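10/16/24

Budget night at Zercombe town hall. I got there late and had to stand for the first part. The council is working with a gap of some 19 million for next year and wants to close most of it with the property tax. The increase on the table is 2 percent. In August they were still telling us there would be no increase at all.

The road money is cut again. The Sancombe bridge was last resurfaced in 1992 and it is down for "review" – same word as last year. The bus contract with Usico gets extended without new bids, which I don't like, but the vote on that wasn't close.

I asked about the library hours when they opened the floor. The answer was that staffing is being looked at. I wrote that down and sat back down.

The meeting ended just after 10. Walked home past the old Fabbri building, still up for sale. The town counts on selling it to balance the second half of the year, and I can't see who would buy it at that price.
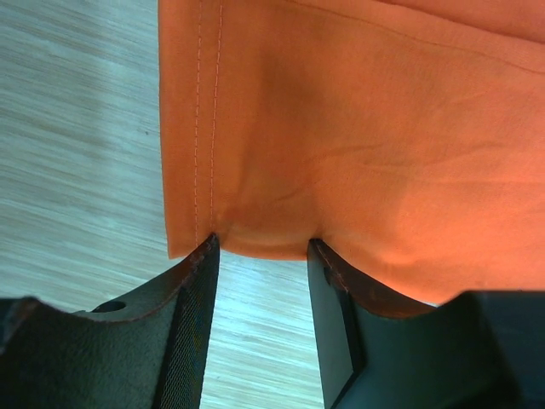
The final vote is next month. I want to read the full draft before then, at least the pages on debt payments, and send in my comments in writing this time.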